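Ticket 2660 - Choir loft speakers dropping out, Vurkosmont Mennonite Church
Opened March 2019, status: open, waiting on part

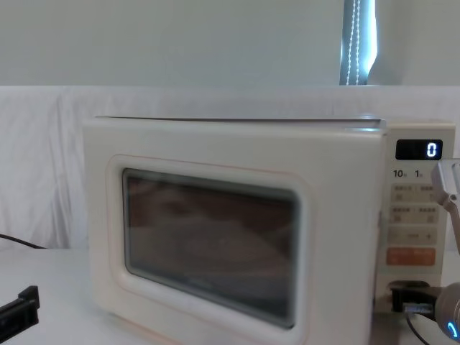 Okay, picking this up from my last note. The loft speakers cut out again during the second hymn, same as before, left one first and then the right a few seconds later. The sanctuary speakers were fine the whole time, so I don't think it's the mixer.

Things I tried after the service (I had the building to myself, which was lovely):

Swapped the cable from the Protari amp to the wall plate. No change, still dropped out after 13 minutes of organ music off my phone.

Moved the loft feed from output 3 to output 4. Same thing!

Took the cover off the wall plate. One of the screws was barely holding its wire, so I tightened it up and got all excited - and then it died again halfway through the prelude.

Put my hand on top of the amp. Wow, hot. The stack of old hymnals somebody shelved next to it is right up against the vents, so I moved those down to the library cart. After that it ran 75 minutes without a hiccup, and I was sure we had it. Then I turned it up to Sunday volume and it quit almost right away.

So my best guess now is the fan. I can't hear it spinning at all. Vakero has a replacement listed, part 697, and I've asked the office if we can order one.

For this week I've put the little Cortés portable speaker up in the loft on the railing side. It's a bit tinny for the altos but they'll hear the pastor. Please don't plug anything else into output 4 until I've been back up there with the new fan.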